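About Bonmont

Bonmont writes the software that sits between a camera and a robot arm. We are a small company, and we like it that way, though we do seem to need a bigger coffee pot every February.

The whole thing began when Crescencio Chávez and Tsz-kin Shih were sharing a desk at Vorard, a packaging integrator, and kept having the same friendly argument over lunch. Crescencio felt that grasp planning was being asked to fix everything perception got wrong, and Tsz-kin (who wrote most of the perception code) felt it was the other way around! They left to settle it properly, and they are still at it, mostly in code review.

What came out of all that talking is Lolludden, our planning and control toolkit. It takes in depth and color data, proposes grasps, checks each one against the arm's reach and the walls of the bin, and hands a smooth path to the controller. Version 2 is the one our customers run today, and its regression suite has 1347 recorded picks in it, including plenty of the embarrassing ones. Alongside it we look after Chuang, a log viewer we first made for ourselves, which lets you step through a failed pick and see what the planner believed at every moment.

We test on real hardware as much as we can, with soft things, shiny things and see-through things all in together, as those are what our customers write to us about.

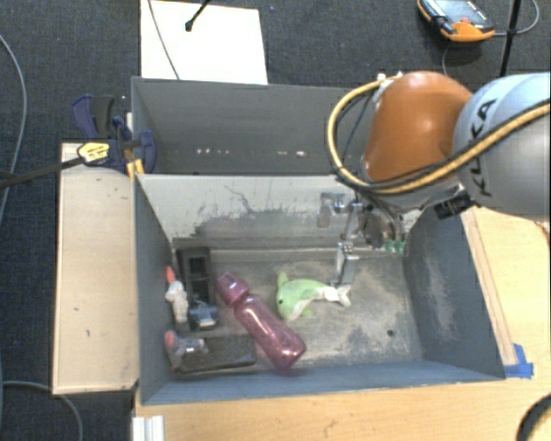
Bin picking with mixed objects, gripper over the front bin.

If you have a picking problem of your own, or would just like to talk planners for a while, please do write. Tsz-kin reads the general inbox and tends to answer at length.

Page last updated 2025-05-12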